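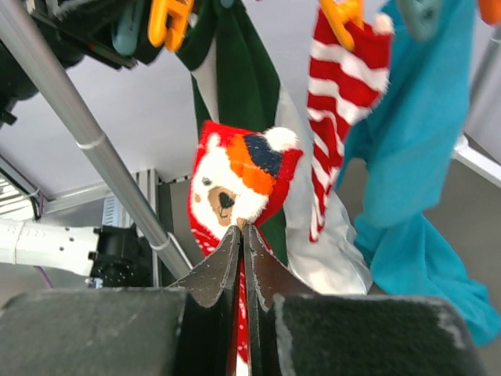 Is the laundry task ready to show at the end-of-course demo? Not on the numbers the students gave me this week, and I would want a second session on a different rack before putting it on the program.

25/08/2018, workshop notes, student manipulation project

Kacper's group reports 71 good grasps on socks and small items. I asked what "good" means. Kacper says the item stayed in the fingers for two seconds. Heike says it also had to come off the clip. Those are different tests and the log has one column for both. Until they split it I am not quoting 71 to anyone.

Grip force is set at 275 in the config. No units in the file, no comment, no record of who chose it. Takeshi thinks it was copied over from the Brovmont exercise in January, where they were picking up blocks. Knit fabric squashes and a block doesn't, so I don't see why the value should carry over. Asked for three lower settings, same sock, same clip, before anyone touches the planner again.

Foam pads: the group says these are good for the rest of the term. I doubt it. The top edges are scuffed grey already and the right one is fraying along the rim. Fraser wants to glue new foam over the old. No. Strip it, measure it, replace both together, write the date on the back.

The patterned socks are a bad choice for testing the detector. A bear face in a pompom hat is about the easiest thing you could ask it to find. Try plain dark ones, hung next to something dark. Heike agreed, Kacper less so.

Log file stops at line 3381 with no error message. Takeshi blames the disk. Maybe, but I'd check the cable first, we lost a session that way before.

To do: split the grasp column (Kacper), force runs (Heike), pads (Fraser), log (Takeshi). The poster draft says "reliable". Take that word out for now.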